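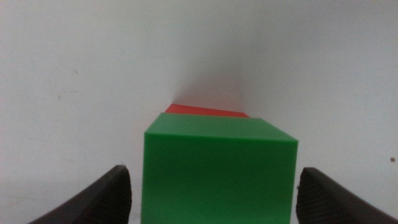 Hola otra vez. Este mes el boletín va de cubos, sí, de cubos de colores, que en casa llevamos desde abril sin hablar de otra cosa. Todo empezó cuando Noémi Borbély me prestó su cuaderno de juegos de apilar (90 páginas, y las he leído todas) y me picó tanto la curiosidad que despejé la mesa blanca y me puse a probar.

Lo primero que aprendí es que conviene empezar con los bloques separados, el rojo por un lado y el verde por otro, y con sitio de sobra.

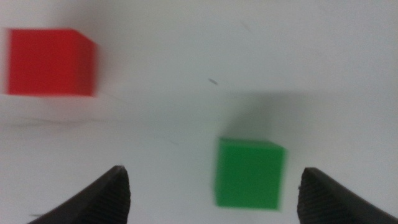
Yo antes los amontonaba en una esquina y luego me quejaba, claro. Tadeo Ibarra, que es mucho más paciente que yo, defiende que el orden de los colores da igual. ¡Pues a mí no me da igual! Rojo abajo, verde en medio y azul arriba, y de ahí no me muevo.
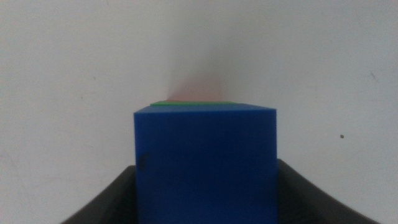
El cubo azul, con su manchita oscura a la izquierda.

Me encanta ese azul, por cierto, con mancha y todo. Iolo Pugh me recomienda pasarle un paño húmedo, pero le he cogido cariño y de momento se queda así. Y vamos con la torre, que es a lo que veníamos.

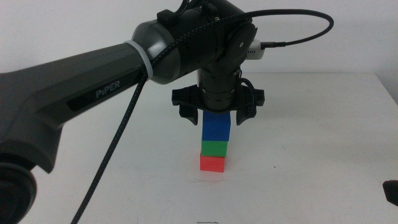
El rojo asoma un poquito por la izquierda y ya sé que alguno me escribirá para decírmelo (Tadeo, te estoy mirando). Si tenéis torres propias, contadme con qué colores y en qué orden, que en el próximo boletín les hago hueco.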